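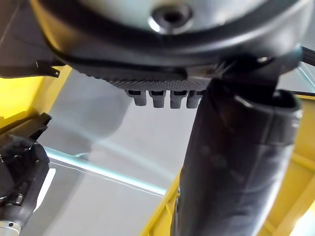 Bench and Tray Inspection - Yellow Table, Insole Line
Site: Saltitz
Checked by: Jadwiga Głowacki
Reviewed by: Hubert Baran
Last updated: September
2 comments | 47 shares

Mark each item OK, ACTION or N/A. Add a comment for anything other than OK.

1. Table

1.1 Top surface clean, no grit or adhesive residue. OK
1.2 Thick front edge free of chips and lifted corners. OK
1.3 Glare at working position. ACTION
Comment: the glossy yellow top reflects strongly on the right side. Hairline marks cannot be judged there under the overhead lights. Tilt the lights or fit a matte mat before the next check.
1.4 Table stable when loaded to 22 kg. OK
1.5 Cable grommets in front panel seated, caps closed against the panel. OK
Comment: both grey caps turned by hand. Slots clear.

2. Molded trays

2.1 Trays on the table limited to the pair in use. OK
2.2 Raised walls free of splits. Check the rounded end first. OK
2.3 Side flange straight along its full length, no burrs. ACTION
Comment: Tray 319 has a burr on the flange, felt through a glove. Return to Van den Broek for trimming. Do not file it at the bench - dust collects in the surface texture.
2.4 Hollow empty before a tray is set aside. OK
2.5 Clear gap between trays, neither one touching the other. OK

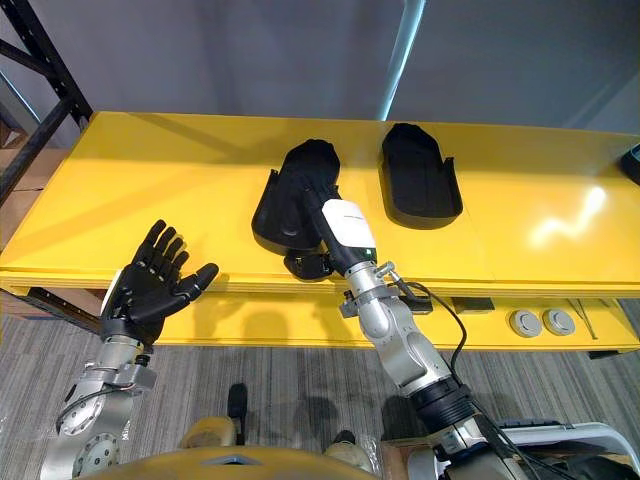

3. Cables and clearances

3.1 No loose cable lying across the tabletop. OK
3.2 Cables hanging in front of the table kept off the floor and away from the panel edge. OK
3.3 Walkway in front of the table at full marked width. OK
3.4 Stop button tested at start of shift. OK

4. Sign-off

Open actions: 1.3 and 2.3. Table released for use with the left-hand half preferred for visual checks.

Comments (2)

Hubert Baran: Agreed on 1.3. The Pamum mat we tried at Nemside curled at the corners, so please tape all four sides.

Jadwiga Głowacki: Noted. Tray 319 is bagged and on the returns shelf - label is on the outside.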